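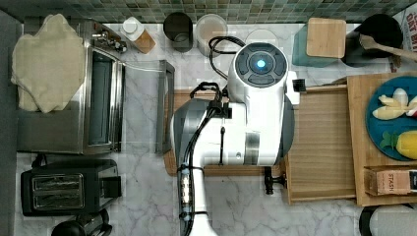

Kitchens on show, and a lot of walking: my day at Durance

I finally got myself to the Durance open day in February, after two years of meaning to go and then finding something else to do. If you don't know the place, it's an old mill building outside town where a bunch of kitchen and home people have their workshops, and once a year they open up the doors and let the rest of us wander through and touch everything. I went with my friend Lilla Kiss, who is redoing her own kitchen and has been carrying tile samples in her purse for months (I'm not kidding, they clink).

We got there a little after 9, which I'd recommend if you go next time. Parking was easy, the coffee line was short, and the woman at the door gave us a paper map that we lost within the hour.

We started upstairs with the Gatberg rooms. Gatberg does countertops and splashbacks, and their setups are made to look like somebody lives in them, with the toaster out and the towel hung over the dish rack. I love that so much more than a showroom with one lemon in a bowl. The one I kept going back to had a white marble counter with soft gray veins and a mosaic along the back in little square tiles, teal and sage and gray all mixed together. Lilla got out her samples right there and started holding them up. None of them matched, and she was thrilled, because now she wants the mosaic instead!

What I liked best was how the colors carried through. There was a teal canister with a square bamboo lid, and a round teal plate sitting on a bamboo tray, and it all picked up the tile without looking like it came in one box. The plate had toy bananas and a toy pineapple on it, and I now want that pineapple for my niece's play kitchen. Next to the canister was a black crock with a wooden spoon in it, and the toaster was black too, so the dark pieces kept it from getting too sweet. I've had a cream towel and a steel dish rack at home for years and never once thought of them as a look. Well, now I do.

Levente Mészáros gave the talk in that section, and he was great, very relaxed, happy to be interrupted. Somebody asked him about marble and red wine and he just said "wipe it up" and moved on. He did get into sealing when a man in the front kept pressing him. The short version is to ask your installer what they used and how often it wants redoing, and to test a dab of any new cleaner in a corner first. He also said small tiles mean more grout lines, so if you hate scrubbing, think hard about what goes behind your stove. Lilla wrote that down and then told me she was ignoring it.

Downstairs is Tuvby, who make boards and trays. You could pick things up and feel the weight, and I spent way too long comparing trays with raised edges. I have wanted one for breakfast in bed forever, although in my house that means me carrying it to myself. I ended up buying a small board for $43. They had a big one for 300 that I patted and walked away from. The sawdust smell down there is wonderful, and they let kids sand a little scrap piece to take home, so expect a wait at that table.

Lunch was from El Sherbiny, who had a stall in the courtyard with falafel and a really good pickled turnip. Get the extra sauce. We ate standing up in our coats and it was freezing, but the people next to us had driven a long way to be there and we traded notes on what to see. They sent us to the hardware room, where I opened and closed drawers like a five-year-old.

A few things I'd pass on. Wear shoes you can stand in, the floors are concrete all the way through. The elevator is slow and tiny, so take the stairs if you can. Bring your measurements! I had mine on a sticky note on the fridge at home, very useful there. Tickets were free but you do have to sign up, and the man at the exit told us they'd had 278 people through before lunch, so I'd sign up early.

Lilla is going back in two weeks to get a quote on the mosaic. I'm going along for the falafel, if they're there.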